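Learning to make marmalade the slow way

I have been putting this post off since January because my hands were sticky the whole time and I wasn't going near the keyboard. But the last batch is sealed, the windows are open again, and I finally get to talk about marmalade!

Some background. I grew up with the bright, wobbly supermarket kind and never liked it much. Then a few winters ago I was staying near Ravgate and had toast at a tiny cafe called Rowlands, and the stuff they put on the table was nearly brown, bitter at the edges and full of thick, chewy peel. I asked for more toast just so I could have more of it. I've been trying to copy it ever since, and this year I think I'm finally close.

The big change was time. I used to boil everything in one long, steamy afternoon. Now I cut the fruit the night before and leave it in the water with the pips and pith tied up in a square of muslin. By breakfast the water has gone thick and slippery, and that's your pectin, already out and ready to work. The first time I stuck a spoon in and felt it drag I did a little dance in my socks.

The peel takes forever to cut and I've made my peace with that. I put the radio on and go at it with a small knife, no gadgets. My strips come out uneven — some like matchsticks, some like shoelaces — and I've come to like them that way. You get a mild bite and then a big bitter one.

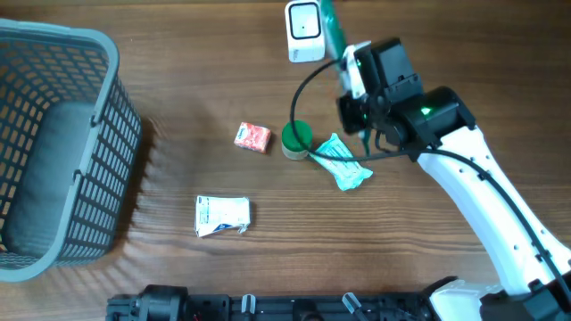
Do you need Seville oranges to make a good bitter marmalade?

They're the best choice if you can find them, but grapefruit mixed with lemon gets you very close and sets well too.

I did my grapefruit batch in February, when the Sevilles had vanished from Werno, my usual grocery store, and it was lovely. Pinker, a bit sharper, really good on plain yogurt. I used 1230 grams of sugar for that one and wouldn't go lower, as my one attempt at cutting it back gave me a very nice syrup and no marmalade.

The simmer matters more than I knew. Peel has to be completely soft before any sugar goes in, soft enough to squash between finger and thumb, because the sugar stops it softening any further. Once the sugar has dissolved I turn the heat up high and stay put. My big pan is an old Biremetti with a dent in the base, and it reached setting point in 21 minutes this year. I test on a cold saucer from the freezer: a blob, a short wait, a push with the fingertip. If it wrinkles, off goes the heat.

Then comes the part I always used to skip, letting the pan stand for 20 minutes before filling the jars. It keeps the peel from floating to the top. I had years of jars with a thick hat of peel and clear jelly underneath, and all they wanted was a rest!

Next year I want to try a batch with a spoonful of black treacle, to get that really dark Rowlands color. I've also got half a bag of Sevilles whole in the freezer, so next year may come in April.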